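How a Robot Learns Where Its Tools Are

When you lay the table for tea, you don't have to measure how far it is to the cutlery drawer. You look, you reach, and your hand gets there. If you miss by a little bit, your fingers feel the edge of the drawer and put things right.

Most robot arms can't do that. A robot arm goes to the exact place it has been told to go. If the thing it wants has been moved by the width of a pencil, the arm will still go to the old place. So before a robot can do a job, people have to set up its cell. A cell is the robot together with its table, its holders and everything else it needs close by.

The cell on this page is at the Tilwood workshop, where a robot arm is used on old desktop computers.

A place for everything

The gripper is the robot's hand. Things the robot needs are kept in holders, and the holders are fixed to a flat plate so that they can't slide about. 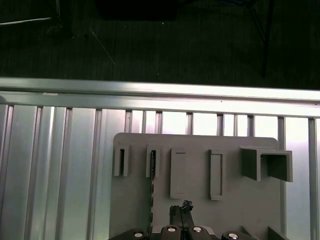

Page last changed: April

Holders come in different shapes to suit different things. A thin part needs a narrow slot, or it will flop over to one side. A bigger part needs a wide bracket with strong walls. On the light grey plate there are two narrow slots standing side by side, two tall flat frames, and then a much larger holder shaped like a letter U. The second slot has something thin and dark standing in it.

A robot needs its holders to stay put for another reason too. It may go back to the same slot over and over again. At Tilwood the arm made 3,176 trips to its holders between one big check and the next. If a holder had worked loose on trip number 12, all the trips after that could have gone wrong.

Teaching the positions

To tell the robot where a holder is, a person moves the arm there slowly, a tiny bit at a time, until the gripper is in just the right spot. Then they press a button and the robot saves that spot. This is called teaching a position.

One holder needs more than one position. The robot has to know:

where to wait, a little way off from the holder
where to stop, right at the holder
where to close its fingers
which way to pull so that the part comes out without scraping

The program that stores all this at Tilwood is called Irna. There are 242 saved positions in it. Each one has a name, such as "slot 2 wait" or "slot 2 grip", so that people can find the one they want.

What about the computer?

A desktop computer is a box full of smaller parts, and each part has its own spot. The power supply takes electricity from the wall and changes it into a kind the other parts can use. The motherboard is the big flat board that joins everything together. For this work the computer lies on its side with a panel off, so that the gripper can come in from above. The people who set up the cell have to think hard about wires.

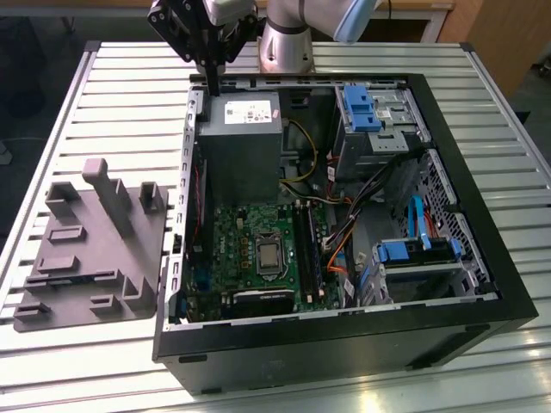
Wires are difficult for robots because they bend. A metal box keeps its shape, so its position can be taught, but a wire might lie one way in this computer and another way in the next. It could also catch on a gripper finger. The arm has to be given a path that keeps away from them, and that is not easy in a case like this one, where yellow and black wires loop down towards the motherboard and an orange cable curves past the memory slots. When a new type of computer comes in, the path is tried first at a very slow speed with a person's hand near the stop button.

The Tuesday check

Even a good cell needs looking after. Screws can shake loose and dust gets everywhere. Every Tuesday, before the arm is used, a person goes through a list of 31 jobs. These are some of them:

Switch the arm off and lock the switch.
Try each screw on the gripper and tighten any that turn.
Push each holder gently with a finger. It should not wobble.
Wipe the plate and the table with a dry cloth.
Look along the cables for cuts or rubbed places.
Switch on again and send the gripper slowly to three of its saved positions.

If the gripper stops in the wrong place, the person looks for what has moved. It might be a holder, or it might be the gripper finger. They fix that first and teach the position again afterwards.

Words to know

Cell: a robot and all the things set up around it.
Gripper: the part on the end of the arm that holds things.
Holder: a slot, frame or bracket that keeps a part in one place.
Motherboard: the main board inside a computer.
Teaching: moving a robot to a spot and saving it.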